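Asking permission vs. just photographing — long-term documentary project

Posted in Documentary and Photojournalism

Anas Bitar

I have been photographing a night shelter near where I live for most of the winter. It started as a volunteer thing. I was handing out meals, and after a while I asked the director if I could bring a camera. She said yes as long as nobody was photographed asleep and nobody was photographed against their wishes. I shoot black and white film in a medium format camera with a normal lens, so I am never far away and everyone knows what I am doing.

My problem is with consent over time. When I started, I asked each person out loud and wrote their first name in a notebook. Most said yes. A few said no and I have left them alone. But some of the people who said yes in the beginning are in a different place now. One man has a job and an apartment. He is friendly when I see him, but he has not brought up the pictures, and I haven't either. Another woman said yes on a night when I think she had been drinking. She is in what is probably the strongest picture I have made. I have not seen her since February.

A small gallery, Clotska, has offered to put up part of the work. They want to hang it as large prints with first names and a short text beside each one. The gallery says the shelter's permission is enough for a wall show. The director says she can only speak for the building. I understand that the legal side depends on where you live and I am not asking about that. What I want to know is how people who do this kind of work handle it.

Specifically: do you go back and ask again before something is shown? What do you do about the people you can't find? And do you show people the picture first, or only ask in general? If I show the picture I am afraid I will lose most of the good ones, because people want to be smiling in theirs.

I should add that I am not being paid for this, and the gallery isn't charging at the door. Prints could be for sale, though. I have not decided about that.

Tiruwork Abdella

Yes, go back and ask again. I have done two long projects, one in a nursing home and one with a family that was going through a custody case, and in both of them the permission I had at the end was different from the permission I had at the start. People say yes to you, the person standing there. They are usually not thinking about a wall with strangers in front of it. A gallery is a second question and deserves its own yes.

How I do it: I make small work prints, nothing fancy, and bring them in an envelope. I give the person a set to keep whether or not they agree to anything. Then I tell them where the pictures would be hung, for how long, whether their name would be on the wall, and whether a print might be sold. I ask about each of those separately. It is common for someone to be fine with the picture and not with the name. That is easy to fix. It is also common for someone to be fine with everything except the one frame you care about most, and that is harder, but I have taken the frame out every time and the project was still standing at the end.

On the fear that everyone will pick the smiling one: some will. In the nursing home I expected it and it mostly didn't happen. People went straight for the pictures where they looked like themselves. One resident turned down a very pretty portrait by a window and chose one where she was arguing with her daughter on the phone. You won't know until you put them on the table. Also, you are not asking them to edit the show. You can say "I would like to use this one, is that all right with you," and leave the rest in the envelope for them to keep.

For the man with the apartment, call him or stop by during the day. Don't do it at the shelter. He may not want to be the person in that picture anymore, at least in the same town where he now works. If he says no, thank him and give him the prints. If he says yes, he may have something to say that belongs in your text, and you should use his words if he lets you.

For the woman you can't find, I would not show it. I know that isn't what you want to hear about your strongest picture. You said yourself that you think she had been drinking when she agreed, so I think you already doubt that yes. Leave word with the director and with the outreach people that you have a print for her. If she turns up in five years and likes it, you can show it then. The negative will keep.

Please work out the sale question before you talk to anybody. It is a bad thing to have to come back a third time and explain that money is involved after all. When I sold work from the custody project I split what came in with the family, after framing costs, and I told them the split before anything was hung. Other photographers give to the institution. I don't think one way is correct, but you need to have a plan when they ask you, and they will ask.

Last thing, about the notebook. Start writing down more than the name. Put the roll and frame number, where you were, what you asked and what they answered, in their words if you can remember them. I write mine up the same night. After a year you won't remember who said "sure" and who said "not my face."

Tõnu Vanags

The gallery is giving you the answer that is convenient for the gallery. Get anything they say about permission in writing and see how fast it changes.

I disagree with Tiruwork on one point. If you only show pictures of people you can find again, you end up with a show about the people who did well. The ones who disappear are part of what a shelter is, and a set of pictures without them isn't accurate. I don't have a clean fix for that. What I have done is photograph so that the person can't be recognized — from behind, hands, a coat on a bed — and keep those for the gaps. It is weaker than a face, but it puts the missing people in the room.

The other thing I do is photograph the place properly. Most people starting a project like this shoot only faces because faces are hard to get and feel like the prize. Then they sit down to sequence it and there is nothing to go between them. The kitchen, the sign-in desk, the lockers, the chairs when everyone has gone up. You need no release for a chair. When I made my book on a seamen's mission, a good part of it ended up being rooms, and those are the pages people who had stayed there talked to me about.

Don't be in a rush for the show either. One winter is short. You are describing a project that has just gotten to the point where people have forgotten to pose, and that is usually when the real pictures start. If Clotska wants it now they will probably want it next year.

As for showing work prints, agreed, everyone should do it. Lay them out dry and flat and let people handle them. I hand mine over on a Saturday when it's quiet. Since you shoot film and will be making a stack of these, set up one spot at home that is only for prints and keep food and coffee off it. Mine is below.
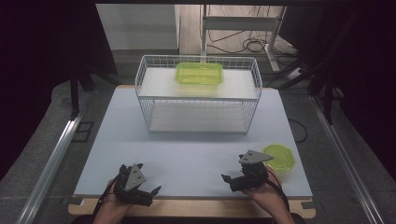
Print table, with the two-tier wire rack.

I use plain resin-coated paper for work prints, the cheapest there is. Fiber paper is for the wall. Write on the back in soft pencil: first name, roll, frame, and yes, no, or ask again. "Ask again" is the pile that matters and mine has always been the biggest. If a print comes back to me with a no, I write that on the contact sheet too, in grease pencil across the frame, so I don't forget and print it years later for some other purpose. I did that once. The person's brother saw it before he did, and I had to take it down with people standing there.

Also, someone has to tell you this about the text on the wall. Keep it short and don't write how people ended up at the shelter unless they told you they want it said. A first name and a town is plenty.

Anas Bitar

Thank you both. I talked to the director again and she is going to let me use her office in the afternoons so I can show people their prints in private. I found the man with the apartment. He wants the picture up but under his middle name. I am holding back the one of the woman for now and have left a print for her at the front desk in a sealed envelope.

I have asked the gallery to put off the opening and they have not answered yet. Tõnu, I went through my contact sheets and you are right, I have almost no rooms at all.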